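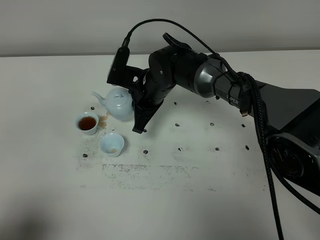
**Wastenel Tea Room Club – Members' Guide, Part 4: Setting Up and Pouring for Two**

Hi again! If you made it through Part 3 (storing the tea, labeling the tins), you're ready for the fun bit. This part covers the small porcelain pot, the little cups, and the white table, and I wrote most of it with a cup next to me, so forgive the wandering.

## 4.1 Before you start

You'll want the pot with its lid, two small cups, a kettle, loose black tea, and a couple of cotton cloths. I use the Hirano black because it makes a good dark cup and it's what we have the most of. Any black tea works, and the steps don't change.

1. Wipe the table with a barely damp cloth. The gray marks won't come off, so please don't scrub at them (I've tried, and so has Yoshinori Imai, with three kinds of cleaner).
2. Leave the black dots on the table alone. They're supposed to be there.
3. Check the rim of each cup with a fingertip. If you feel a chip, put that cup on the top shelf and take another one.
4. Swirl a little hot water in the pot and in both cups, then tip it into the sink.

> **Caution:** These cups have thin walls and they heat up fast. Pick them up by the rim, and don't hand a full one to a child.

## 4.2 Steeping

1. Put two level teaspoons of leaf in the warm pot. I know it looks stingy!
2. Fill with water just off the boil, and stop well below the lid. A pot filled to the top will dribble from under the lid the second you lean it over.
3. Put the lid on and wait four minutes. Three if you like it lighter, but please don't go to six, I've had that cup and I'm still thinking about it.
4. Lift the pot and give it one slow turn in the air. No stirring.

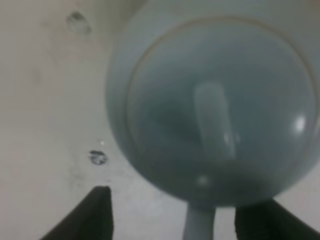
**Can I make this in a mug if I'm on my own?**
Sure, use one level teaspoon of leaf in a basket strainer, and take the strainer out after three minutes.

## 4.3 Pouring

Okay, the pour. Small cups fill up so much quicker than you expect, and I still get caught out when I'm chatting.

1. Put the two cups close together, one a bit behind the other, so you only have to move the spout a little way between them.
2. Bring the spout low over the first cup before you tilt. Starting high makes a lovely sound and a lovely splash, mostly on your sleeve.
3. Tilt slowly until the tea runs in a thin stream. Fill the first cup halfway.
4. Move to the second cup and fill it halfway too.
5. Go back and top up both, the second one first. That evens out the strength, as the tea at the bottom of the pot is always darker.
6. Bring the spout up smartly to finish. A slow, shy finish lets tea run back down the outside of the spout and onto the table.

> **Note:** We say to leave a finger's width at the top. Fuller than that and you can't lift the cup without tipping some out. 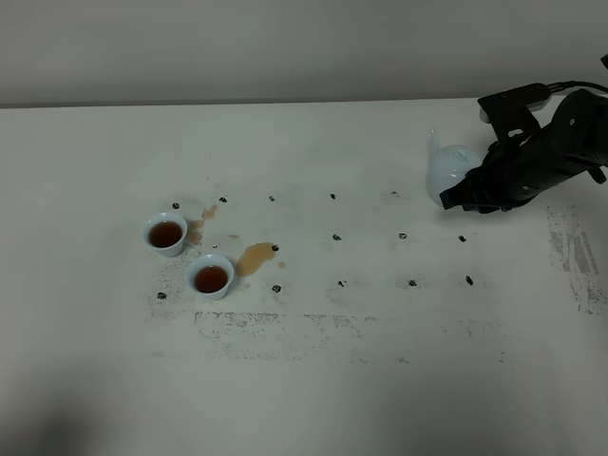

*Fig. 4-3. Both cups poured, spout up, tea on the table beside them.*

If you end up with a puddle, move the cups before you do anything else. I used to mop around them and made things worse every single time.

## 4.4 Wiping up

1. Carry the cups to the tray, one at a time.
2. Lay a dry cloth flat on the puddle and let it soak. Rubbing just spreads the tea out.
3. Go over the spot with a damp cloth, then a dry one.
4. For a brown mark that stays put, mix baking soda and water into a paste, leave it on for five minutes, and wipe it away gently. Keep the paste off the dots, please.
5. Look at the table from low down, toward the window. Faint stains show up much better that way. 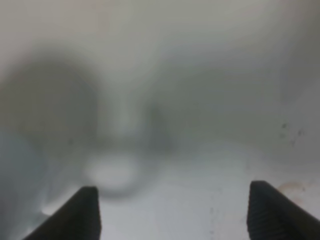 *Fig. 4-4. Faint reddish-brown stain on a pale surface, close view.*

> **Caution:** No bleach on the table, and none in the pot either. For tea stains inside the pot, use the same baking soda paste and rinse three times.

Leave the lid off the pot overnight so the inside can dry. Cloths go in the bin by the sink, and if we're low on Hirano, write it on the Casis order sheet by the door. Part 5 is about the bigger pot and pouring for six, and I should have it finished by March.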